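Features > Home & Garden > Floors

The Long Life of a Red Floor

By Hường Châu

The floor in the front hall of the Ramlow house has been painted dark red for as long as anyone in town can remember. When the present owners pulled up the carpet two summers ago they found the paint still there underneath, worn to bare boards by the door and at the foot of the stairs. They had planned to sand it off. They painted it again.

Painted floors were a cheap answer to a common problem. Softwood boards stain easily and dent under a chair leg, and most families could not pay for oak. A can of floor paint cost little and covered a lot. Red and brown were popular colors because the pigments were easy to get and hid dirt well. Gray was common on porches.

At Perkada, a paint store that has been in the same brick building for 29 years, dark red still sells every month of the year. Most of it goes to people with old houses. The clerks ask the same things each time: what is on the floor now, who walks on it, and how long the room can stay empty. The last one loses them some sales. A good floor paint may be dry to the touch overnight, but it needs days before furniture goes back, and longer before a rug does.

Preparation takes most of the work. Old paint that is sound can stay, but it has to be washed and scuffed. Paint in a house of this age should be tested for lead before anyone sands it. The Ramlow owners had theirs tested, then hired a certified crew for the hall and did the back bedroom, which had never been painted, by themselves.

The crew came from Zolska, a two-truck company that mostly does kitchens. They spent four days on the hall and used two coats. The bill was 400 dollars more than the first estimate, mainly for replacing boards near the door.
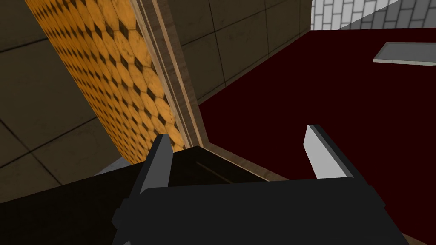
Reading time: 3 minutes

Color is harder to choose than most people expect. A red that looks brown on the card can turn bright across a whole room, and a dark floor makes black or dark brown furniture seem to sink into it. Kiều, a small design studio that works on older homes, paints a sample board for each client and leaves it on the floor for a week. Some clients go lighter after that. Others decide to paint the walls instead.

Upkeep is simple. Sweep often, mop with very little water, and keep some leftover paint in a sealed jar for touch-ups. Grit does more damage than shoes do, so a mat at the door is worth having. The back bedroom at the Ramlow house has 11 boards that creak, and the owners have left every one alone.

Related stories
Which Porch Paints Hold Up in Rain
18 Small Repairs for an Old Staircase
Living With Softwood Floors
What to Ask Before You Test for Lead

This site uses cookies to remember your settings. By continuing to read, you agree to our cookie policy.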